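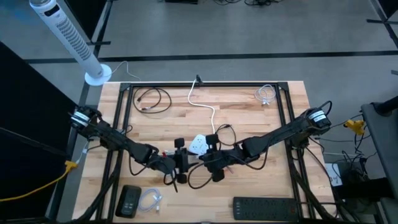

Two grippers meet over a white power adapter on the butcher-block table.

Kastell is ready, and we're opening the doors to show it off

BRULDALE – I've been itching to send this one out! After seven years of fussing, crossing, sulking and starting again, we at Clevus are putting our own strain on the shelf. It's called Kastell, it smells like orange peel left on a warm radiator (in the best way), and the first jars go on sale in our Bruldale shop in December.

I'm Noémie Simard and I do the growing here, so forgive me if I go on a bit about the plants.

Kastell began with 100 seeds from a cross I'd made between an old, very sticky plant we call Beaulieu and a much taller one that had been sitting in the back of the mother room looking pleased with itself. Beaulieu has always been a joy to smoke and a nightmare to grow. She's short, she's fussy about water, and she throws mould if you so much as look at her during a damp week. I wanted that heavy citrus nose on a plant with a bit of air between its branches. Most of the seedlings went one way or the other. One of them, number 41 on my tags, did both, and every Kastell plant we've grown has been a cutting from her.

She finishes late. I won't pretend otherwise, and the first year I chopped her far too early and got something that tasted of lawn. Give her the extra fortnight and the smell goes from green to orange to something almost like marmalade on burnt toast. The buds are dense and pale, with a lot of rust-coloured hairs, and they break up nicely by hand.

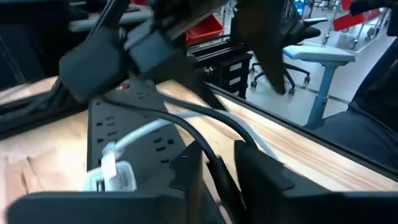 Black cables over a dark grey power strip.

We've kept the first release small. There are 188 jars, all hand-trimmed and slow-cured, and each one has the harvest room and the cure time written on the lid in pen, in my handwriting, so apologies in advance. I'd sooner run out than rush the next room along to fill a gap. A second, bigger harvest is hanging now and should give us about 330 jars in the new year if she behaves herself.

People keep asking me what to compare it with, and I never know what to say! If you liked our Beaulieu flower you'll recognise the nose straight away, but the smoke is lighter and there's a peppery bit at the end that I didn't plan and am very happy to take credit for. My own way is an evening, a small amount and a long record.
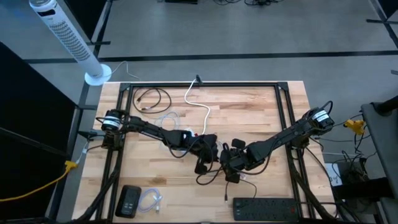
Come and have a sniff

We're holding an open afternoon at the shop on the Sunday before the jars go out, from two until six. There'll be sniff jars of Kastell and Beaulieu side by side, plus a few dried samples from the sister plants that didn't make it (one of them smells exactly like pencil shavings). I'll be behind the counter all afternoon and you can ask me anything about soil, cuttings or curing.

Adults only, please, and bring ID. There's no smoking on the premises and we won't be selling Kastell on the day.

For sample jars, growing notes or a chat, press can ask for Noémie Simard at the Clevus shop in Bruldale. Mornings are best, before I go in to water.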